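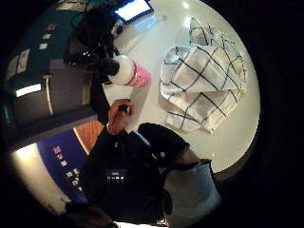 My knees are telling me I'm not twenty any more, but it's been a lovely day and I want to get it written down before supper. I am in my third month of going about with the hand-held gripper, collecting examples for the folding policy, and I think I've finally stopped holding it like a hairdryer. Today was tables. Merike had asked for ordinary ones with ordinary things left on them, so I worked at the round white one, with the checked kitchen towel lying crumpled on it, the pink bottle on its side next to that, and the laptop and the big black bag taking up their share as well. I do love that towel. The thin dark lines of the check go every which way as soon as it crumples, and I can follow a fold by eye just by seeing where the grid bends. Whether the model makes any use of that I couldn't say, but it cheers me up.

Diary | April | by Impi Ahonen

Work > Grerkotus > Diary

The rule for this batch is one towel, one fold, then let go and back off slowly. It sounds like nothing. By mid-morning I had got into a nice rhythm, and then I caught myself smoothing the towel flat with my free hand between goes, as I would at home, so that every try was beginning from the same neat square. I-seul spotted it when she looked through the first lot. She was very kind about it (she always is) but she said the policy would grow up thinking that all towels arrive ironed. So the afternoon was all about making a proper mess before each one. I dropped it, I scrunched it, I turned it round, I threw it down with a corner tucked under. It is surprisingly hard to be untidy on purpose for hours on end. My hands kept wanting to do the same scrunch, and I had to start picking the towel up from a different corner each time to break the habit.

We are at 3243 examples for the whole Grerkotus set now, and I-seul thinks 552 of them will have to be looked at again, mostly from the early weeks when we were all going too fast. I felt a bit low when she told me, as I know a fair few of those are mine. I remember doing them, too - whisking the gripper away the second the cloth was down, pleased with how quick I was getting. Eun-ji says a fast let-go is the worst thing you can teach, as the fingers drag the top layer back with them and the model learns the drag along with the fold. She made me do 55 slow ones in a row after lunch while she sat beside me with her tea, saying "wait" every time I twitched. By the end we were both giggling and I could hardly hold the thing steady, so I dare say one or two of those will be thrown out as well.

There was a long talk about whether other things ought to stay on the table. Seo-ah would like it cleared. She trains the models and she says they have enough to learn without a lot of clutter in the way, and I do see that. Merike is all for leaving it, and told us about the trial at Plukus, where the policy folded beautifully on a bare bench and then went to pieces when someone put a mug down. I am on Merike's side, I think, though I kept quiet at the time. My own kitchen table has not been bare since I moved in. In the end they agreed to tag the two kinds separately and train on each, and then on both together, and see. Seo-ah has bet Merike a cake on it. I would be glad of either result so long as I get a slice.

What I noticed today, and want to remember to tell them, is how much I use the edge of the table without thinking. When the towel is near the rim I come at it from the side and let the loose bit hang, and when it's in the middle I pinch from above. Those are really two different jobs. We have been writing them down as one, and I wonder if that's why the Paltix arm dithers so much near the edge, hovering there like somebody choosing a biscuit. I must ask I-seul if we can split them before the next batch goes in.

Also to do: new grip tape, the old stuff is going shiny. Charge both batteries tonight and not in the morning. Ring Jeon about the spare fingers, which were promised ages ago - the left pad has worn down at one side and I have been making up for it with my wrist, and I expect that's in the data now too, poor model.

It was nearly six when I packed up. Soup for supper, and then a hot bath for the knees.

4 comments | 11 shares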